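Loncombe Reading Circle, minutes, Jul 26, 2021

Rekha Kulkarni in the chair, me (Ravindran Kandasamy) scribbling as usual, so blame me for the spelling. Apologies came in from the Osside people, who had a clash with their own group.

Last minutes. Read and agreed, once I'd fixed the bit where I gave Wilkie Collins credit for Dracula. Sorry, Bram!

The summer book. We spent most of the evening on Jane Eyre and I loved every minute of it, even when my pen couldn't keep up. Rekha opened by asking whether Thornfield is a haunted house or just a badly run one. I said badly run, and got shouted down. The feeling was that the red room does most of the frightening work and the attic only finishes it off. We went back and forth on Bertha for ages – is she a character at all, or does Brontë keep her as a noise behind a door until she needs the fire? Rekha read the veil scene out loud and I got goosebumps. We didn't settle it, and I don't think we wanted to. St. John Rivers had no friends in the room.
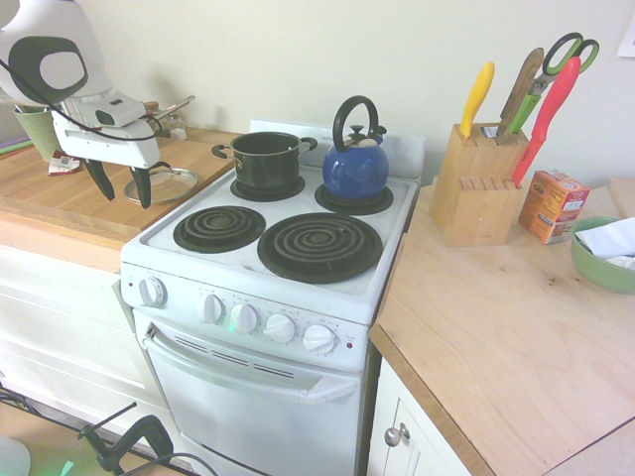 Stove and left-hand counter, with the glass pot lid.

The essay booklet. We have 3 essays in so far. Mine runs to 3979 words and has to lose a lot of them (I know, I know). Rekha's is 3029 and she'd like to keep every one. It was agreed that long quotations go in the notes at the back and that everyone uses the same edition for page numbers, which we should have said in February. The Norketer print shop can do us 24 copies. Rekha will ask them for a price with a plain card cover.

The D'Souza shelf. The donated books are still in boxes. I offered to make a list of the Gothic titles first, mostly so I can get my hands on the Radcliffe. Borrowing will open when the list is done and not before – Rekha was firm on this.

Next book. Two suggestions, Rebecca and The Turn of the Screw. Rebecca won on a show of hands. I voted for the James and will be bringing it up again.

Any other business. Osside would like a joint evening on Frankenstein. Yes please! Rekha to write back.

Actions
Rekha: print price, reply to Osside
Ravindran: cut my essay, list the D'Souza books, type this up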